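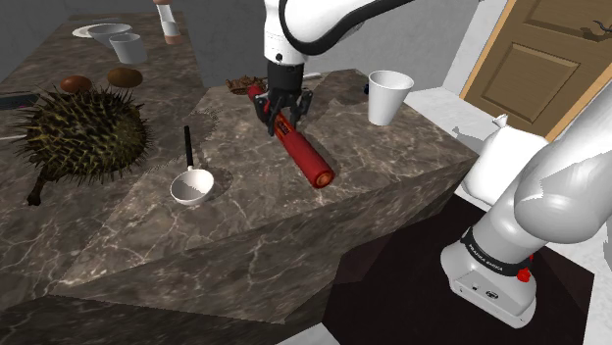

## Kitchen counter sim: frequently asked questions

Maintained by Manikandan Arumugam for members of the Kiltden shared workshop. Last edited 12/10/25.

### What does the project cover?

Picking up bottles and other kitchen items from a counter with a Franka arm. Work is done in simulation first. The build is called Nukis, and the scene files sit in the Nukis folder on the workshop server.

### Why a bottle on its side?

An upright bottle is an easy grasp. One lying diagonally makes the planner choose a wrist angle and keep the fingers clear of the counter. The red bottle is the default target. The ladle and the durian are obstacles, and you can swap either for another mesh.

### Do I need the durian?

No. Its spines make the collision mesh heavy, so older laptops will run slowly with it loaded. Set `clutter: light` in the scene config to drop it.

### What computer do I need?

Anything that runs the workshop's Vlachou image. The desktop by the laser cutter has it installed. If you use your own machine, allow 300 GB of disk if you plan to keep full logs. Without logs it needs far less.

### How long is a run?

The default is 1,040 steps. The arm resets if the gripper hasn't closed on the target by then. Change `max_steps` if you want longer, but keep it above 229 or the approach phase won't finish.

### The bottle shoots out when the fingers close. What is wrong?

Usually one of these:

- Contact stiffness is too high. Start at 1,000 and work down.
- One finger touches well before the other. Check the grasp centre against the bottle axis.
- The bottle mass was left at zero after a mesh swap.

### The arm clips the edge of the counter.

The base is mounted on the floor side, so the lower links pass close to the corner. Use the elbow-up start pose. If you've moved the base, regenerate the collision map before planning.

### Can I change the marble?

Yes. The texture is cosmetic and has no effect on friction. Friction is set separately under `surface`.

### Where do grasps get saved?

In `grasps/`, one file per object. The Sadus script reads that folder and converts the poses for the bench controller. Don't rename files by hand, as the script matches on the object name.

### Can I run my grasp on a real arm?

Book a bench session with Manikandan. Bring the saved grasp file and the config you used. Configs from before September use the old joint order and must be converted first.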